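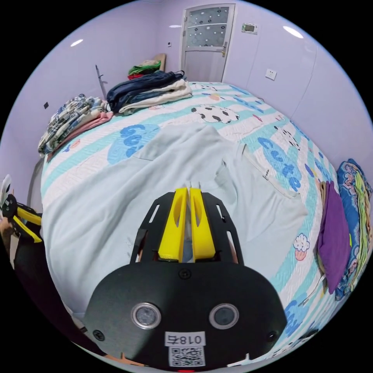

Page 2 of 13

tromgate_ops
Right gripper, label 018, on the shirt task. The yellow fingers sit nearly touching when closed. Is that the stop, or do I shim it?

Ulleo
Don't shim. Re-zero the encoder with the fingers off, refit, then torque the two screws on the housing panel. Ours went 800 cycles before it needed doing again.

cerlow13
Disagree. Re-zeroing hides worn pads. Measure the pads first. A shirt like that slips long before the encoder reads wrong.

Ulleo
Pads wear evenly on ours. I log them every 470 grasps.

G. Hellwig
Both checks, pads first. And wipe the two lenses before any calibration – lint from folded laundry builds up on the rims.

tromgate_ops
Pads measured, left one is under. Swapping the pair tonight, then I'll re-zero.

cerlow13
Keep the old pair and post the thickness.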